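Section 4: Filling the chopstick basket

Okay, the drawer's empty and everything's out on the table, so let's get these sticks put away!

1. Stand the basket on the tablecloth, well in from the side.

2. Pick up one chopstick at a time and hold it upright.

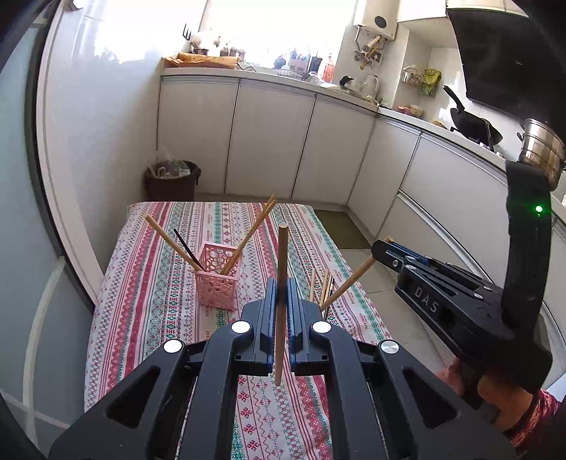 3. Lower it in gently, then go back for the next. I never drop them in by the handful (I did once, and chased them under the table).

Note: dark and light ones can share. 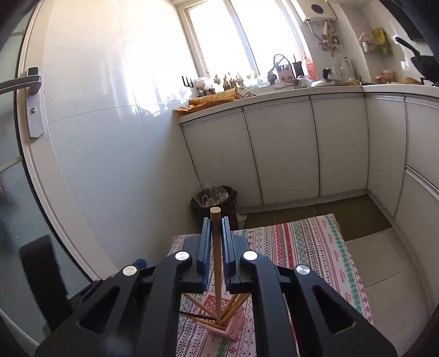 Sorting into pairs can wait until the end. I let mine lean whichever way they like, dark one included, out over the pink lattice sides.

Caution: toss any splintered sticks.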